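Support > Tickets > Tracking and delivery > 332

Print this ticket | E-mail this ticket

Ticket 332
Subject: parcel stuck at "arrived at depot", customer says no card left
Opened by: Gunnel Dahlgren, Plarkico despatch
Carrier: Fudow
Opened: 11 February 2018
Status: closed, see last note

Customer in Grønli rang. Two parcels, one order, sent together. Tracking for the first says delivered, signed for. Second says "arrived at depot Praten" and has said that for 11 days. No attempt logged, no card through the door. She wants it or she wants her money back, fair enough.

Tried so far:
- Looked up both numbers one at a time on the Fudow page. Same result as customer.
- Looked up both together, comma between. Page says "no shipment found". Put them on separate lines, works. Not our problem but someone should tell them.
- Checked our label file. Address fine, postcode fine, phone number missing on parcel 2. Present on parcel 1. Odd as it's the same order.
- Rang Fudow. On hold, then told to use the web form. Used the web form. Auto reply.

Note 2, G.D.
Fudow came back. They say parcel 2 is "awaiting contact details" and they can't book a van slot without a phone number. Nothing of the sort shows on public tracking, just the depot line. Sent them the number. They want it on their own amendment form, not in an email. Filled in the form. Form wants weight in kilos with a full stop, rejects a comma. Lost a good while to that. 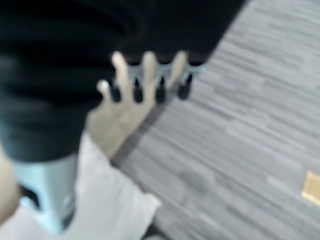

Hand with fingers spread, grey bar and black prongs behind.

Note 3, G.D.
Found why the number dropped off. When an order is split over more than one parcel our export only fills the phone column on the first row. Been like that since the template change in November I think. Other carriers don't care, Fudow does. Went back through the split orders to Fudow since then, 15 of them. Most got through becuase the driver just turned up. 2 did not, this one and another for Praten which the customer collected herself and never told us.

Workaround untill the export is mended: open the file before upload, copy the phone number down into every row for the same order, save, upload. Do NOT sort the file first, it mixes the rows up and you get the wrong number on the wrong parcel. Ask me how I know.

Note 4, G.D.
Fudow accepted the amendment. Status changed to "out for delivery", then back to "arrived at depot" the same afternoon. Rang again. Different person, much more use. Van was full, goes on the next run. Asked for it to be marked priority, she said there is no such thing but she'd put a note on it. Rang customer, told her. Not thrilled.

Note 5, G.D.
Delivered, signed for. Customer confirms she has it, box a bit bashed on one corner but contents ok. Refunded her the postage on both parcels.

Closing this one. Export fault is its own ticket, please dont reopen here. If you get another "arrived at depot" from Fudow that won't shift, check the phone column first, then ring, dont bother with the web form.

Print this ticket | E-mail this ticket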